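Verel grasp scoring, reviewed after a month of keychains
Posted by Hazem Benjelloun, 10/12/2022

I'll say up front that I like this method a lot. Verel is a way of scoring grasps from the wrist camera alone, written up by Zineb El Fassi and Amr Benmoussa, with code you can download and run the same afternoon. You give it a view of the table, it suggests places to close the fingers, and after the grasp it looks again and decides whether to lift, squeeze harder or let go. That second look is the whole idea, and it's a good one.

Most grasping papers I read test on blocks, mugs and the odd rubber duck. I wanted to try it on something nasty, so our small bench at Jisbridge went with keychains - rings and box chain with bits of tape around the joins. Chain is awful stuff for a robot. It folds, it snags on its neighbour, it throws glare back at the lens, and its shape changes the moment you touch it.

Setup was easier than I'd feared. The instructions are plain, the calibration routine runs in 6 steps, and the only thing that tripped me up was a file path with a space in it (my fault, really). The base model comes ready to use, and we tuned it on 2000 grasps of our own, which Loubna El Khatib labelled with far more patience than I have. Training ran overnight on one ordinary graphics card.

The results made my week! Without tuning, it treated a heap of chain as one solid lump and went for the middle every time. After tuning it began picking spots near the ring, where there's something firm to close on. We compared it with Sqalli, our old scoring script, using the same arm and the same fingers, and Verel was better on every kind of pile we tried. The biggest gap was on tangles, which is where I cared most.

The second look is also quick enough that you stop noticing it. I'd expected a long pause after every grasp and there's barely a hitch. 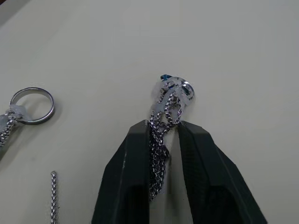
Grasp 2204: bunched chain between the fingertips, with the ring and tape sitting above them.

Grasps like this are what the method has to judge from so close in, with black fingers filling a good part of the view and shiny links right beside them. I'm impressed by how well it copes.

A few grumbles. Glare still fools it, and moving our lamp did more good than any setting in the software. Clear or milky tape gets poor scores even when it would be perfectly fine to hold. The confidence number is too sure of itself on thin single strands, so I'd set your own cut-off instead of trusting the default. And the log viewer is slow - Abdelghani Shawky wrote us a replacement in an evening, and I've asked him to send it back to the authors.

If you're working with rigid parts, you may not see much change over whatever you use now. For cords, chain, straps and other floppy things, I'd try it tomorrow. Our next batch is small pieces of baked Fimo threaded on cord, and there's a new version of the code planned for May that should handle two cameras.

Rating: 4 out of 5, with the missing point split between the glare and that log viewer.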